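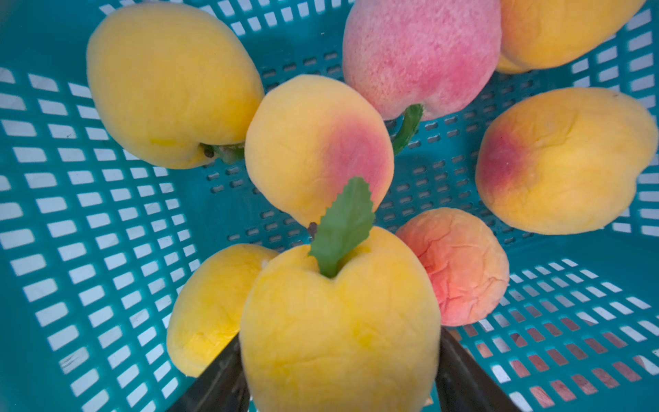 Why Do Cars Have Gears?

If you ride a bike with gears, you already know something about how a car works. In a low gear the pedals are easy to push, but your feet spin fast and you don't go very far. In a high gear each push takes you a long way, but starting from a stop is hard work.

A car engine has the same problem. Inside the engine, a heavy metal rod called the crankshaft spins around and around. We measure its speed in "revolutions per minute," or rpm. One revolution is one full turn. When a car waits at a red light, the crankshaft might turn 1000 times every minute. When the driver speeds up to join a highway, it might reach 4000.

An engine is weak when it spins slowly, and it can be damaged if it spins too fast. The wheels need to do all kinds of speeds, from a crawl in a parking lot to a long run on an open road. The gearbox sits between the engine and the wheels and makes the two fit together.

What is a gear?

A gear is a wheel with teeth around its edge. When two gears touch, their teeth lock together, so turning one turns the other. If a small gear drives a big one, the big one turns more slowly but with more force. If a big gear drives a small one, the small one turns faster but with less force.

First gear gives the wheels a lot of force and not much speed. That is what a car needs to get moving, or to climb a steep hill. As the car goes faster, it changes up to second, third and so on.

Who changes the gears?

In a car with a manual gearbox, the driver does. There is an extra pedal on the left called the clutch. Pressing it separates the engine from the gearbox for a moment, and the driver moves a lever to pick the next gear. In an automatic, the car does this by itself.

Most electric cars have only one forward gear. An electric motor is strong from the moment it starts to turn, and it can spin very fast, so it doesn't need the others.

Try it yourself

Find a bike with gears and ask an adult to help you lift the back wheel off the floor. Keep fingers, hair and loose clothes away from the chain. Turn a pedal slowly, one full circle, and watch the back wheel. Then change gear – keep the pedal moving while you do – and turn it one full circle again. Which gear makes the wheel go around more?

Words to know

Crankshaft: the spinning rod inside an engine
Clutch: the part that joins the engine to the gearbox, or separates them
Rpm: the number of full turns made in one minute

Written by Mieke Groen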